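Writings > Opinion > Scripture and Church Life

Stop skipping the names

Read Ruth 4 in our group at Cisthorpe last month and the leader stopped at verse 17. "The rest is just names." Books closed, coffee on. I've been grumpy about it since February so here goes.

The rest is not just names. Perez, Hezron, Ram, Amminadab, Nahshon, Salmon, Boaz, Obed, Jesse, David. Ten generations in five verses and the whole book has been walking toward them. Naomi comes back to Bethlehem empty, tells the women to call her Mara, and by the end there is a baby on her lap. Then the writer lifts his head and looks down the road. Cut that and you have a nice story about a widow and a farmer. Fine for a greeting card.

Darren Nuttall, who I like and who preaches better than I ever will, told me people can't take in a list read aloud. Maybe. But people sit through football scores. They sit through the credits waiting for one name they know. I think we've taught them the lists don't matter by the way we read them, fast and flat, a little embarassed.

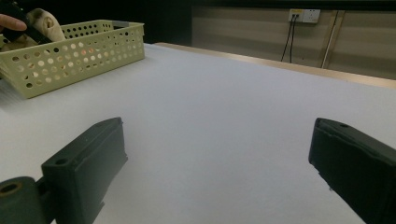 Dark green on a white tabletop.

Back to Ruth. She's a Moabite and the book won't let you forget it. Deuteronomy 23 has hard words about Moab and the assembly of the Lord, and then you get a Moabite great-grandmother to the king. No comment from the writer. No footnote. He sets her son in the line and stops. If you skip the line you skip the argument.

Same with Matthew. Tamar, Rahab, Ruth, the wife of Uriah, all before you get to Mary. Every December we start at verse 18 becuase that's where the angel is. I did it myself for 13 years running, so I'm not throwing stones.

Evie Gosling read all of Matthew 1 at our evening service, 6 o'clock, thin crowd, rain. Slow. Put some weight on each name. Took no time at all. Two people asked me after who Tamar was and I had to send them to Genesis 38 with a bit of a warning.

I know the objection about Chronicles. Nine chapters of it before anything happens, and no, I wouldn't read those out in one go. Still, they were written for people home from exile who needed to know they belonged to something. Worth a thought before you flip past.

So, whoever is leading next time. Read to verse 22. Stumble over Amminadab if you have to, everybody does. Then coffee.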